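Robot Teleoperators Wanted — Evura Home Objects Project, Starting in June

Teach a robot arm to handle everyday things, from cat-ear headphones to whatever turns up in the next bin.
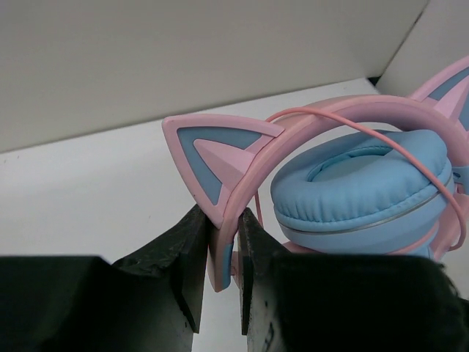
What you'll do

You'll sit at a control station and guide the arm through short tasks: pick up, turn, set down, hand over. Each run is saved as a demonstration for the robot to learn from. We have 1296 good ones so far and want 2353 by the end of the project. Curved, padded and dangly objects are the fun part — you have to find a place to grip and then commit to it!

Who we're looking for

Patient people with steady hands. Gamers, sewers, model builders and complete beginners are all welcome. You don't need to code. You should be comfortable sitting for an hour at a time and speaking up when a task feels awkward, and we really do change tasks when people tell us.

Hours and pay

Shifts run 5 hours, mornings or afternoons, with paid breaks. The first shift is paid training. Finish the full set of sessions and you get a $600 bonus on top of your hourly pay.

How to apply

Send a few lines about yourself through the Evura jobs page, with "Teleoperator" in the subject line. New groups start on Mondays.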